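Demos fail on replay for one object only, bad grasp or bad data?
Posted in Lurkis Help > Imitation learning

foulkes_bench
I'm recording teleop demos in simulation for a pick task. Arm is the Franka, parallel gripper, target is the flat dark pad with the small upright piece in the center. I have 307 demos so far. Training loss looks fine, but the policy stops above the pad and closes too early. Other objects in the same room work. I start most demos from a pose close to this one:
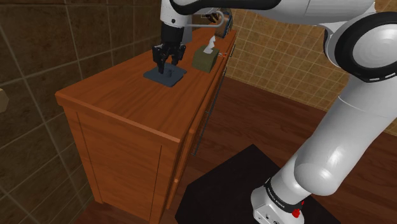
Gripper over the pad, tissue box behind it.

Do I need more demos, or is something wrong with the ones I have? Recording at 10 Hz.

kidik
Check your start poses first. If most episodes begin with the fingers that close to the target, the policy sees very little approach and has to guess when to close. Start higher and off to the side, and move the pad between episodes. Also look for pauses. People tend to stop just before they close the gripper, and at 10 Hz you get a run of nearly identical frames with two different actions. Trim those and retrain before you record anything new. I cut up to 14 frames per episode on a similar task in Fliltell and the early closing went away.

tmr_2
just record more. worked for me

foulkes_bench
Trimmed the pauses and it closes lower now, still misses when the pad is near the cabinet edge. Recording new starts on Tuesday.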